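Soledad swapped the finger pads at lunch. Both sides, seven screws, one of them stripped, and she said a word I wont type. Then the Modau cell would not home. Sat there with its left arm up like it wanted to be called on.

"Offsets," Munther said, from the door. Never came in.

"I did the offsets."

"Did you save them?"

She had not saved them. Saved them. Homed fine.

Then laundry. The Filley people wanted laundry, so laundry it was, socks and a towel and a rail with clips. She wiped the wrist lens with her sleeve, which Shadi had asked her in writing not to do. Ran it slow. Ran it at 80 percent. Listened to the wrist joint with her head tilted, same as her father with the truck. A tick. Maybe a tick. Grease, or the belt, or nothing.

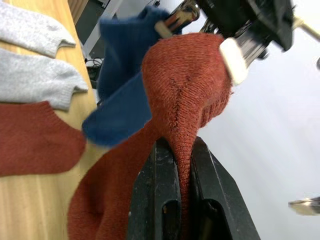
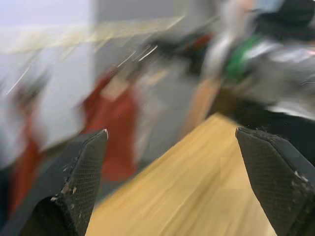
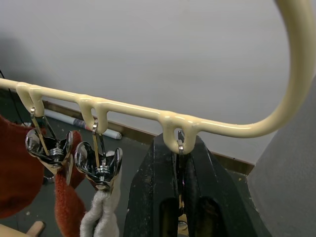 Boutros, 11/05/2026

Entry for the shift book, she wrote, and then stopped, because what do you write. Pads chnaged. Offsets saved (second try). Tick in wrist, not every cycle. Torque good up to more than 137 moves, then I quit watching.

Shadi read it over her shoulder.

"Which wrist?"

"Right."

"You're sure."

She wasnt. She put her palm flat on the housing and had him jog it, a little, a little more. Nothing. He jogged it back. There, under her thumb, small as a watch.

"Belt," he said.

"Grease," she said.

Got the hex keys out again. It was past six and her soup was still in the microwave from noon.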